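Ticketsystem der Robotik-AG
Projekt: Skumow (Handgreifer, Datenaufnahme Obst)
Betreff: Greifer lässt kleine Früchte fallen, Zähler behauptet das Gegenteil
Status: gelöst, mit Einschränkung
Priorität: hoch (vom Melder gesetzt), mittel (vom Rest der AG gesetzt)
Eröffnet: 25.01.2019

Fehlerbeschreibung

Der Handgreifer nimmt große Mandarinen problemlos auf. Bei den kleinen Früchten schließt er, hebt an, und auf den ersten Zentimetern rutscht die Frucht nach unten weg. Die Auswertung auf dem Laptop meldet trotzdem "Griff erfolgreich". Nach Ansicht der Software haben wir also eine hervorragende Quote. Nach Ansicht der Tischdecke nicht.

Erwartetes Verhalten: Frucht bleibt zwischen den Fingern, bis der Hebel losgelassen wird.
Tatsächliches Verhalten: siehe oben, zuzüglich Rollgeräusch.

Reproduzierbar: ja, leider auch vor Publikum.

Umgebung

Greifer Torska, Eigenbau der AG, zweite Bauform. Aufzeichnung mit der Kamera am Greifer, Auswertung mit Szalai, Zweig "main", also dem Zweig, in den alle direkt hineinschreiben, obwohl im Wiki etwas anderes steht. Fingerbeläge aus Gummi, dunkelblau. Aufbau auf dem Tisch mit der Rosendecke.

Verlauf

Eintrag 1
Akku getauscht. Der Greifer hat keinen Akku. Der Akku gehörte zum Messschieber. Der Messschieber geht jetzt wieder, danke dafür. Fehler unverändert.

Eintrag 2
Szalai neu gestartet, Kamera ab- und wieder angesteckt. Fehler unverändert, dafür sind die Zeitstempel jetzt um eine Stunde verschoben. Dazu gibt es ein eigenes Ticket, bitte nicht hier diskutieren.

Eintrag 3
Vorschlag aus der Gruppe: nur noch große Früchte verwenden. Abgelehnt. In der Aufgabenstellung zum Tendance-Wettbewerb steht "Objekte unterschiedlicher Größe und Form", und die Jury kann vermutlich lesen.

Eintrag 4
Beläge abgewischt. Auf beiden war ein Film, der nach Orange roch. Nach dem Reinigen hält der Greifer merklich besser, aber noch nicht gut. Damit ist wenigstens geklärt, weshalb es in der ersten Woche funktioniert hat und danach immer seltener. Neue Regel: vor jeder Aufnahmerunde feuchtes Tuch, dann trockenes Tuch. Das Tuch ist nicht das Tafeltuch.

Eintrag 5
Gelenke geprüft. Eine Schraubkappe am Gestänge ließ sich mit der Hand weiterdrehen. Damit hatte der eine Finger Spiel, der andere nicht, und die Beläge standen beim Schließen nicht mehr parallel. Bei einer großen Mandarine fällt das kaum auf, weil genug Schale zum Anlehnen da ist. Eine kleine Frucht wird dagegen schräg angefasst und nach unten hinausgedrückt wie ein nasser Kirschkern.

Kappe angezogen, Finger gegen ein Lineal ausgerichtet, zweite Person gegenprüfen lassen. Die zweite Person hat die Kappe noch einmal angezogen, danach klemmte das Gestänge. Eine Viertelumdrehung zurück. Bitte so lassen.

Eintrag 6
Neuer Durchlauf mit gemischtem Teller: Mandarinen, Äpfel, Pflaumenartiges und das grüne längliche Ding, dessen Name in der Objektliste weiterhin "gruen_lang" lautet. Angefangen mit der kleinen gesprenkelten Frucht, dem bisherigen Problemfall.

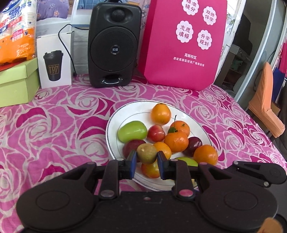

Anhang zu Eintrag 6: kleine Frucht zwischen den Fingerbelägen, knapp über dem Teller.

Eintrag 7
Bleibt die Sache mit dem Zähler. Szalai wertet einen Griff als erfolgreich, sobald die Finger für eine gewisse Zeit nicht ganz geschlossen sind. Ob sich dazwischen etwas befindet, wird nicht gefragt. Ein Greifer mit Spiel im Gelenk schließt nie ganz und ist demnach dauerhaft erfolgreich. Wer das so geschrieben hat, lässt sich im Verlauf nachlesen, es steht der Name der AG drin, wir waren es also alle.

Zwischenlösung: Nullstellung vor jeder Runde neu einlernen (Finger leer schließen, Taste halten, warten bis der Wert ruhig steht). Zusätzlich wird die Öffnungsweite jetzt auch am Ende des Hebens abgefragt. Fällt die Frucht unterwegs, gehen die Finger weiter zu und der Griff zählt als Fehlgriff. Die Quote wird dadurch schlechter aussehen. Bitte keine Tickets dazu eröffnen.

Eintrag 8
Alte Aufnahmen: Alles vor Eintrag 5 ist für die Statistik unbrauchbar, die Videos selbst können bleiben. Ordner umbenannt in "alt_nicht_zaehlen". Der vorhandene Ordner "alt_final" wurde nicht angefasst, weil keiner weiß, was darin liegt.

Offene Punkte

- Schraubensicherung besorgen, mittelfest. Sekundenkleber ist keine Schraubensicherung.
- Ersatzbeläge zuschneiden, 2 Paar, bevor die jetzigen durch sind.
- "gruen_lang" endlich benennen.
- Äpfel erst nach der Aufnahme essen. Die Objektliste stimmt sonst nicht mit dem Teller überein, und das Ticket dazu hatten wir schon.

Ticket bleibt bis zur nächsten AG-Stunde auf "gelöst, mit Einschränkung". Wer den Fehler wieder sieht, bitte hier anhängen und vorher die Beläge abwischen.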